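I went to a robot open day so you don't have to. It was at Valtovow, in the old Busmont building out past the freight yard. Thread, because I took notes like a person with a job.

Doors at 11. I got there early and stood in line with a lot of dads and one teenager in a homemade exoskeleton. The exoskeleton was mostly bike parts. It got a round of applause before the building was even open, and I'd like it noted that this was the biggest applause of the day.

You get a lanyard. The lanyard says VISITOR on both sides, so that when it flips over you're still a visitor. Good engineering starts at the front desk.

Our group's guide was Viorica Vukadinović, who runs the simulation side and talks very fast, and who asked us right away how many of us had come to see a robot fall over. Every hand went up. She wrote something down.

First stop was the floor with the real arms on it. There were fewer than I'd pictured. One was putting bottle caps into a tray at the speed of my uncle doing his taxes. A kid asked if it could go faster. The engineer said yes. The kid waited. The engineer said it could, but then they'd have to move all of us back behind the other line. So we watched the slow one.

It did 11 caps. It put one of them on the edge of the tray, where it sat and thought about its options. A man behind me said "come on, buddy" under his breath and I have never felt closer to a stranger.

Second stop: the snack table. I'm including it because it was on the printed schedule with the same size type as the robots. Pretzels, decent. Coffee from an urn, less so. The urn was not automated.

Then upstairs, which is where most of the work gets done, and it looks like an insurance office. Carpet. Desks. A fern. People in headphones looking at screens where a robot that doesn't exist picks up a mug that doesn't exist, over and over, and mostly drops it.

The program they use is called Poon. They built it in-house. I asked where the name came from and got three different answers from people sitting at adjoining desks, so I've let that one go.

The idea, as Viorica explained it: you want a robot to learn to handle things in a kitchen or a workshop, so you let it practice in a made-up one first. The mug breaks for free. You can run it all night. She said one batch is 2,000 tries, and that they'd have a batch done by the time we finished our pretzels.

Someone asked how many of the 2,000 worked. She said "that's the fun part" in the tone of a person for whom it was not the fun part.

What I didn't expect is how much of the job is wood. And cloth, and brushed metal, and whatever a countertop is. If every table in the pretend world is the same flat gray, the robot gets very good at flat gray tables and then meets a real one and loses its mind. So somebody has to make surfaces.

That somebody is Kianoush Safavi. He has a library of 500 of them and he's fond of maybe a dozen. He introduced himself as "I do the browns." He does other colors too. He just seems to feel the browns are where the real work is.

He let us flip through. A few that I wrote down: a green felt that made me want to play cards, a tile so convincingly grubby that a woman in our group said "that's my bathroom," and a gray he described as "parking garage, but sad."

Then he pulled up a close view in one of the browns and asked us what we thought it was. Guesses from the group, in order: a table. A cello. A horse. The back of somebody's head. Bacon. He wrote down bacon.

I said "a door, but from the seventies." He looked at me for a while. I think we could have been friends in another life, one in which I understood anything he said for the following ten minutes.

Those ten minutes were about grain. Which way it runs, how it spreads, what happens where one piece meets another. He went to a furniture shop once and got asked to leave for lying on the floor under a sideboard. He told us this without any regret at all.

A dad asked whether the robot really cares which way the wood goes. Kianoush said no. Then he said, "but it notices when you didn't." Half the group nodded. The other half went back to the fern.

There was a hands-on part! You sat at a desk and drove a pretend gripper with a little 3D mouse. They had a leaderboard on a whiteboard. The top score was 205, held by someone signed in as Gran.

I scored 11. I'd like to blame the mouse. The eight-year-old who went right after me used the same mouse and got 140-something, so I'll be blaming the chair.

Also, you can drive the viewpoint straight up to a thing until there's nothing on your screen but the thing. I did this right away, by accident, and stayed there. Viorica came by and said, very kindly, "you can back out, you know." I could not back out.

Back downstairs for the closing demo, a wheeled unit named Fetden that's supposed to bring you a bottle of water. It rolled out and stopped. It turned toward the crowd, turned away from the crowd, and went back behind the curtain. Everyone there had paid nothing and felt they'd gotten their money's worth.

It came out again a few minutes later with the water. It gave it to the teenager in the exoskeleton. I don't know if that was planned, and I've decided not to ask.

It did not fall over. I saw Viorica cross something off.

They do this again in May. Bring a kid who can beat you at things, eat before you go, and sit near the browns guy — he's worth the trip by himself. I'm going back for Gran's record.

Leaving you with my favorite screen of the day. Guesses in the replies, bacon is taken.

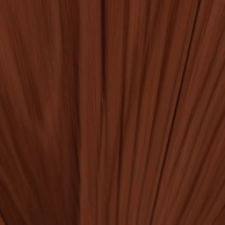 One of the browns, extremely close up. I still say door.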